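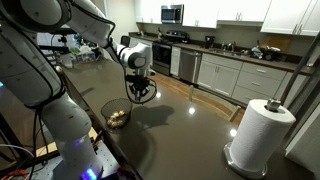
The arm at the island, over the wire basket.

Rule 6. Nothing leaves the basket until the kitchen is quiet.

I'd read it so often I could of sung it. Munro wrote the rules, or the firm did, 144 pages stapled at the corner, and Stustia was the town where they got tested. My kitchen. My island.

"Hand clear," I said. Out loud, because rule 2 says out loud.

Hands clear. Sleeves up. Stop button by the left thumb — not near it, by it.

The arm waited. Blue light down at its foot. I had the log open, run 486, and a pen that skipped. Last night's run I'd left blank where it says who was watching. I was watching. Mostly. The phone had rung, Branarau again, wanting the sheets early, and I'd turned my back for one line of talk.

Rule 9. Do not turn your back.

So. Write it down or don't.

Fridge humming. Did that count as quiet? The rules didnt say. I went and stood in the hall, came back, put my thumb on the button.

Then I picked up the pen and filled in the blank. Watcher absent, under a minute. My initials. Pressed hard, so it would go through to the copy.

"Starting," I said.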